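I've been putting off the house rules for the bench arms since February, mostly because writing rules is dull and packing boxes is fun. But Delora is going up to 150 runs this week, so this weekend I sat down with a pot of tea and did it. Gurnholm had a page of their own that I pinched a fair bit from (thank you, Gurnholm!).

The first one is about cables. Every cable gets enough slack for the full reach of the arm, and you check it with the power off, by hand, going all the way out and all the way back. I lost a whole evening to a snagged wrist lead once and I'm still cross about it.

Then the stop button. It lives on your side of the table, and whoever starts the run keeps a hand near it until both arms are parked. No popping off for a biscuit – and yes, I know what we pack.

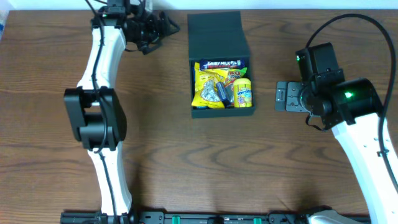
Arer wrote back on the draft that a green light only tells you a joint has power, so please don't let people read it as "safe to reach in". Fair point, and it's now rule four: hands stay out of the box until the arms are parked and the stop is pressed, whatever the lights are doing.

I also added a bit on speed. New task, slow setting, for the first 12 runs. After that you can turn it up if the log is clean. Lyons wanted fewer, but I'm being stubborn on that one.

Still to write: what to do when a wrapper splits. Crumbs in a gripper are horrible to get out, so if you've got a good routine for cleaning the fingers, leave it in the comments and I'll add it to the page.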